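Skodano G2 — poste de préparation assisté pour ateliers de façonnage

Accueil > Équipement d'atelier > Postes assistés

Référence : 257-G2
Disponibilité : sur commande, livraison à partir de juin

Le Skodano G2 est un bras de table à pince deux doigts, prévu pour les ateliers qui préparent des échantillons, des coffrets et des petites séries imprimées. Il prend les pièces légères posées sur le plan de travail et les dépose à l'endroit enregistré : cales en mousse, étuis, petits blocs. La coupe du papier reste à la main de l'opérateur.

Ce qui change au poste

L'atelier Grestis, à Padham, utilise le G2 depuis neuf mois à la préparation des coffrets. Avant, deux personnes se relayaient toute la journée pour placer les cales. Maintenant une seule surveille le bras, recharge les pièces et coupe les fiches au massicot entre deux séries. L'autre est passée au contrôle final, où il manquait du monde.

« Les premières semaines, on allait moins vite qu'à la main », précise Leonor Pacheco, cheffe d'atelier. « Il a fallu revoir le rangement de la table et décider qui arrête le bras en cas de doute. Chez nous, c'est la personne au poste, sans demander. »

Mihret Admasu, opératrice, a moins mal aux poignets le soir. Elle trouve en revanche le travail plus haché et a obtenu une rotation à mi-journée — un point à prévoir avec l'équipe dès l'installation.

Caractéristiques

Pince : deux doigts noirs à bout arrondi, remplaçables sans outil
Vision : caméra au poignet
Série maximale programmable : 1 000 pièces
Logiciel : Vida, interface en français, portugais et anglais
Fixation : serre-joints ou perçage du plateau

Fourni avec le poste

Bras, pince, boîtier de commande, bouton d'arrêt, un jeu de doigts de rechange. Le plateau et le matériel de coupe ne sont pas compris.

Formation

Une journée sur site pour quatre personnes au plus. Nous demandons que les opérateurs y assistent, pas seulement l'encadrement. Jeu de doigts supplémentaire : 137 € HT, référence à indiquer sur le bon de commande.

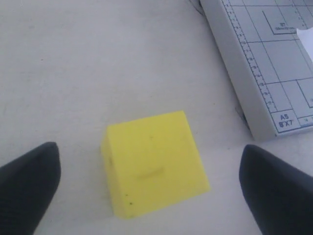
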